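Grarnthorpe Textile Conservation and Storage Group
Minutes of Technical Meeting
22 February 2019
Meeting room 2, Somer Building

Present: Kavitha Joseph (chair), Sudheer Bhat, Ashwin Acharya, Chi-keung Yang
Minutes: Deepika Unnithan
Apologies: none received
Meeting opened 10:05

1. Minutes of the previous meeting

1.1 The minutes of the December meeting were accepted with one correction. Item 4.3 should read "relative humidity set point" and not "relative humidity limit."

1.2 Matters arising are dealt with under the items below, except 1.3.

1.3 The key to the east store plant room has been returned. Closed.

2. Climate control, east store

2.1 SB reported on the logger data. The east store held its set point through the period except for two excursions, both on the lower tier. In each case humidity rose overnight and recovered by mid-morning. The upper tier loggers show no matching change.

2.2 AA asked whether the lower tier loggers had been checked against the reference instrument. SB said two of them had and the other two had not. The two that were checked agree with each other and with the reference within the tolerance given in the manual.

2.3 CY suggested that the excursions line up with the defrost cycle on the north air handler. SB has the cycle log from the Kinnunen controller but has not yet put it on the same time base as the loggers. The controller clock was not moved back at the end of summer time, so the two records are one hour apart.

2.4 Agreed that no set point changes are to be made until the comparison is done. KJ asked that the controller clock be left as it is for now so that the record is consistent, and corrected after SB has exported the full period.

Action 2a: SB to align the controller log with the logger data and circulate a single plot.
Action 2b: SB to check the remaining two lower tier loggers.

2.5 The door seal on the lower tier is worn along the bottom. CY measured the gap with feeler stock and recorded it on the door sheet. A replacement seal is in the facilities order but has not arrived. Draft excluder tape is in place in the meantime. KJ noted that the tape is not to be put on the frame side, where it lifts when the door is opened fully.

3. Inventory reconciliation

3.1 DU presented the reconciliation of the shelf check against the catalog. The catalog lists 1054 items for the east and south stores together. The shelf check is complete for the east store. The south store is nearly 50 percent done.

3.2 Of the records checked so far, 99 have a location mismatch. Most of these are items moved during the re-racking and logged on paper without a catalog update. DU has the paper sheets and is entering them in shelf order.

3.3 AA asked how items with more than one part are being treated. DU said each part with its own tag is checked, but the record is counted once. Records where one part is correctly located and another is not are counted as a mismatch. AA was content with this provided it is stated in the report.

3.4 There was discussion of the older accession tags. The ink on the tags used for the first transfer from Kestora is fading and in several cases the last digit has to be read under raking light. CY proposed retagging these in the same pass as the shelf check. KJ was against this on the grounds that it would double the handling time and introduce a second source of error while the first is still being resolved. Agreed to retag as a separate pass once the reconciliation is closed.

3.5 New tags will be spun-bonded polyester, marked in pigment ink and tied with cotton tape. No adhesive labels are to be used on items or on inner wrapping.

Action 3a: DU to finish entry of the paper sheets before the south store check resumes.
Action 3b: DU to add a note on multi-part records to the report.
Action 3c: CY to get a price for tag stock.

4. Storage materials

4.1 AA reported on the review of box and tissue stock. The current box stock is sound. One batch of tissue was delivered without a test certificate and has been set aside. The supplier has been asked for the certificate twice.

4.2 KJ asked whether any of that batch had been used before it was set aside. AA said one pack was opened and was used for padding in the south store, in boxes that are listed on the sheet. Agreed that these are to be repacked whether or not the certificate arrives.

4.3 Rolled storage. There are 205 rolled textiles on the tube racks. CY has inspected the end supports and found that the lower brackets on the third rack have shifted outward, leaving some tubes bearing on the bracket lip. The load is within the rating of the bracket. The concern is abrasion of the outer cover where it touches the lip.

4.4 CY proposed fitting a closed-cell foam saddle at each bracket. AA asked for the foam to be tested before it is used near the collection. KJ agreed, and asked that the brackets be squared up first in any case.

Action 4a: AA to repack the south store boxes on the sheet.
Action 4b: CY to square up the third rack and report back.
Action 4c: AA to place a foam sample in the test oven with silver, copper and lead coupons.

5. Mixed-fabric and modern materials

5.1 KJ introduced the item. The group has written procedures for wool, silk, cotton and linen, and a short note on rayon. It has nothing in writing for recent garments and accessories that combine woven, mesh and coated components. The number of such items offered is going up, and the present practice is to treat each one individually.

5.2 AA summarized the main points from the draft guidance:

Components age at different rates. A polyurethane foam or coating may fail while the face fabric next to it remains in good condition.

Items with foam or coated layers should be stored apart from silk and from metal thread, with ventilation.

Seams between dissimilar fabrics should be recorded at the time of entry, with the face of each fabric and any contrasting thread or piping noted separately.

Surface lint should be noted before any vacuuming is done. Low suction through a screen is to be used on open or perforated structures.

5.3 SB asked how perforated fabrics are to be described in the catalog, where "mesh," "net" and "perforated" are used without distinction. AA said the draft reserves "net" for knotted or looped structures and "perforated" for sheet or fabric with punched holes. "Mesh" is kept as the general term where the structure has not been confirmed under magnification.

5.4 Fig. 1 is shown below.
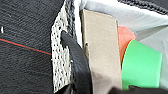 Fig. 1. Dark gray textured fabric with a thin red line, meeting an off-white panel with small dark holes.

5.5 On the wording for Fig. 1, DU suggested "mesh or perforated panel" for the light component in line with 5.3. Agreed. The red line is to be entered as "red line, stitching or piping" until a sample entry has been written and checked by a second person.

5.6 KJ asked that the draft avoid trade names for fabrics. Where a trade name appears on a sewn-in label it is to be transcribed in the inscription field and nowhere else.

5.7 SB raised the question of cold storage for foam-backed items. There is no spare capacity in the present unit. KJ said this should be put in the equipment plan as a separate line with its own justification, and that the guidance should be written on the assumption that cold storage is not available.

Action 5a: AA to revise the draft and circulate it with the amended terms.
Action 5b: DU to write one sample catalog entry for a mixed-fabric item.
Action 5c: SB to draft the cold storage line for the equipment plan.

6. Pest monitoring

6.1 CY reported on the trap counts. Webbing clothes moth remains absent from both stores. Silverfish were found in the corridor traps and in one trap inside the south store, next to the floor drain. The drain trap had dried out and has been refilled.

6.2 The pheromone lures were changed on schedule. CY asked that the date of each change be written on the trap itself as well as on the sheet. Agreed.

6.3 Incoming items continue to go through the freezer before they enter either store. Items with coated or foam components are excepted and go to the quarantine room with bagging and inspection. KJ asked that this exception be moved from the notice on the freezer door into the written procedure.

Action 6a: CY to amend the incoming items procedure.

7. Any other business

7.1 The bench lamp in the examination room flickers at low settings. SB to replace the dimmer.

7.2 DU asked that file names for condition photographs follow the catalog number with an underscore and a two-digit suffix. Spaces are causing failures on import. Agreed with immediate effect.

7.3 AA will be at Kestora for the second transfer and will not be available for repacking during that period. Action 4a is to be finished before then.

8. Next meeting

8.1 Date to be set by KJ after the south store check resumes. SB to bring the plot from Action 2a.

Meeting closed 11:50

Circulation: those present; Somer Building file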